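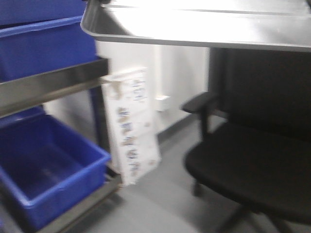
Irfan Niazi wrote that the northern boundary at Trivham should stay where it is until the bird survey is finished, and that moving it first would mean redoing the management plan.

I've read the plan and I can't agree. The present line follows an old farm track. It cuts the reedbed in two, and the half outside gets grazed right down to the water. The marsh harriers don't know where the track is. The draft puts the whole protected area at 2,607 hectares with the reedbed in, and that is a sensible size for the wardens to cover.

Laimutė Pētersons
5/16/18

---

Irfan Niazi

The reedbed belongs inside, we agree on that. My objection is the order. If you draw the line before the survey you may leave out the wet meadow below Briem, and then somebody has to ask for it all over again. The last change took four years.

Also there are two graziers with rights on that side. Neither had had a letter when I spoke to them in December.

---

hotness

I walk there most weeks. The western path is still flooded past the second gate and the sign at the hide is wrong, it gives the old closing time. 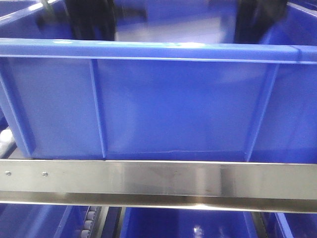
Does the new boundary change where you can take a dog?

Dogs are allowed on a lead on the main path, same as before. The reedbed would be closed to them from spring until the end of the breeding season.

hotness

---

Laimutė Pētersons

On the graziers, fair point, they should have been written to. But the draft keeps their rights as they are. It only limits the number of cattle on the wet ground, and they can move them up the slope.

I still don't think the meadow is at risk of being left out. It is on the second map, page 3.
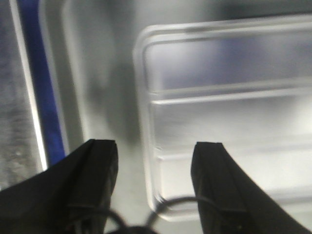

The mouth of Lake Bralis is the part I would look at again. Two spits come in from either side and the otters cross between them. For anyone who hasn't been, they stand like the two black tips in the picture, leaning towards each other with a wide gap in the middle. The draft protects both spits and leaves the water between them out, so boats can still go through at any speed.

---

Irfan Niazi

I missed that about the water. I had taken it that the lake was in as a whole. I'd support adding the mouth, and I'd put that in a response before anything about the track.

Still want the survey first.

---

hotness

Boats were going through fast at Easter as well. Where do you send the response, is it the Trivham office or online only?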